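Things I have kept for their parts

My aunt Iolanda Barros kept a drawer of dead watches. When one of the live ones stopped, she would take the drawer to the kitchen table and go shopping in it. I don't remember her ever fixing a watch. I remember a lot of happy evenings with tweezers.

I thought of her this week while moving house, or more exactly while carrying a box marked PARTS from a basement in Urklow to a basement in Emdale. The box weighs as much as a small dog and has now moved with me 2 times. I opened it on the new basement floor and found out what sort of person I am.

I am a person who owns the motor from a Reker box fan. The fan itself went to the curb in September, after it began making a noise like a man clearing his throat before bad news. The motor was the thing making the noise. I kept the motor.

I also have the door handle of a Sikora refrigerator. We no longer have the refrigerator. I must have pictured meeting another one someday, handleless, in need.

Then there are the screws. My neighbor Anderson Toledo, who came over to borrow a ladder and stayed to judge, asked what they were from. I said they were assorted. He said that wasn't what he'd asked.

The computers are where I draw the line, or where my wife drew it for me. I like an old tower with the side off. It is one of the last things you can buy for a desk that still opens up with a screwdriver and shows you its business, and I've spent whole evenings looking into one with no plan at all.
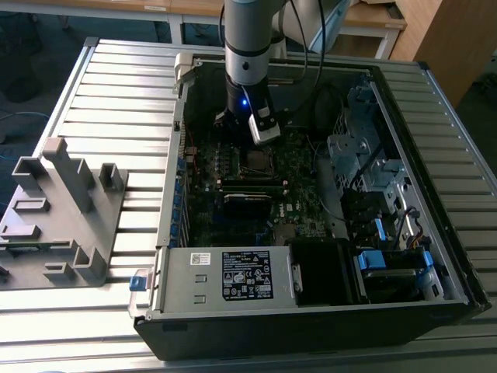
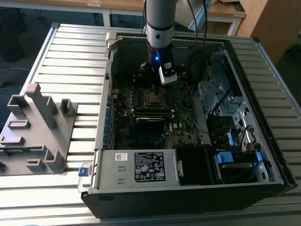 Both with the side panel off, motherboard showing.

We got down to one tower, after talks. The other went to Consolacion Galang at my wife's office, whose son wanted it for parts. I felt a warmth toward that boy I can't fully explain. I give it 200 more words before I call and ask how it's doing.

The trouble with keeping things for their parts is that you have to remember you've kept them. Last winter the kitchen faucet started dripping and I went out and paid for a new washer kit. I found three of the same kit in the box this week, unopened, along with the receipt for one of them. Past me had thought of everything except telling me.

My father's view was that you should throw out whatever you haven't touched in a year. He also had a garage you couldn't park in, so I take that as poetry.

Anyway, I sorted. The fan motor is gone. Half the screws are gone, though I couldn't tell you why that half. A bag of keys went too, after I'd tried every one of them in every door of a house I had only just moved into – you never know.

The refrigerator handle is on the shelf over the workbench. It's a good handle. I've been hanging my hat on it.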